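About us

Hello from Clanduvon!

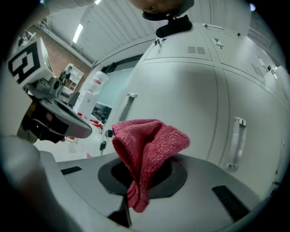
Two hand-held grippers and a pink-red cloth, with the metal cabinets behind.

I'm Meriem, and I look after the money side – I help small firms work out what robot kit to buy and when to buy it. Spyros Vlachopoulos does the hands-on half, mostly folding and gripping trials, and he's the one who tells me when a cheap finger pad is a false economy (often!).

We started in Kovstead with one bench and a spreadsheet. Since then we've written 89 equipment plans, the smallest for a £1,342 starter set at Berrada. I loved that one. Each plan lists the kit, the spares, the training hours and a bit put by for repairs, and I'll happily argue with a supplier over delivery charges too.

A first budget chat is free and a written plan starts at £300. Most people get in touch before February, when next year's spending gets fixed, so do write early if you can. Bring your floor sizes and any old quotes.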